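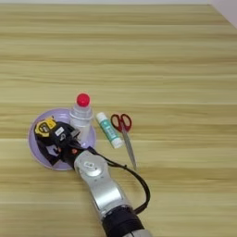 **Figure 3.** Tabletop sorting task with the Kunolau kit, head camera view. The gripper is closed on the tape measure.

### 4.2 Tabletop sorting with the Kunolau kit

The Kunolau kit is sold by Evovus as a complete package for small laboratories: one arm, one parallel gripper, a head camera, a control box and a licence for the teaching software. We assessed it in the form in which it was delivered, without changes to the default gains or to the grasp planner. The sorting task used household and office items placed on and beside a shallow round plate. In the layout of Figure 3 the tape measure and a bottle with a red cap share the plate, while a glue stick and a pair of scissors lie directly on the table to its right. This layout was the hardest of those tested. The bottle stands just behind the gripper during the grasp on the tape measure, and its lower part is hidden from the head camera by the gripper body, so the planner has to rely on the last clear view of the bottle when it chooses a lift path.

Each trial began with the arm at its rest pose and ended when the arm returned to it or when the operator pressed the stop switch. The time limit was 90 seconds. A trial was counted as a success if the named item was released in the target area and no other item had been knocked over or pushed off the plate. Small shifts of other items were allowed. We ran 214 trials in total at the Sutdale laboratory, with the order of items drawn at random before each session. All sessions were supervised by the same operator, Kiều Bùi, who had completed the supplier's training course but had no earlier experience with the arm.

Failures fell into two main groups. In the first, the fingers closed on the item but slipped during the lift. The glue stick accounted for most of these cases, as its smooth tube tended to roll when one finger touched it before the other. Lowering the closing speed in the teaching software reduced the effect in informal checks, but these checks are not included in the results, which refer to the default settings only. In the second group, the grasp was sound but the gripper body touched a neighbouring item on the way up. The planner models the gripper as a plain box and takes no account of the cable that leaves it at the joint with the arm. As Figure 3 shows, the cable forms a wide loop to the right of the arm and passes below the tips of the scissors. We regard the free cable as a weakness of the product. The supplier's manual advises the user to fit clips, but none are included in the package, and the arm cover has no fixing points for them.

Setting up the kit took some 20 minutes per session, of which 12 were spent on camera calibration. The calibration routine stores its result only until the control box is switched off, so the step must be repeated at the start of every session. The Hoàng grasp planner, which we used as a baseline in Section 3, keeps its calibration on disk and was ready for use sooner. Its licence does not cover teaching by hand guidance, however, and a direct comparison of total set-up effort is therefore of limited value.

The teaching software was stable throughout. Item names could be edited during a session without a restart, and the log files contained joint positions, finger width and motor current with a common time stamp. Motor current was useful in separating the two groups of failures described above: a slip appears as a sudden drop after closing, whereas contact with a neighbouring item appears as a short peak in the wrist joints while the finger current stays level. The thresholds used for this separation are listed in Appendix B.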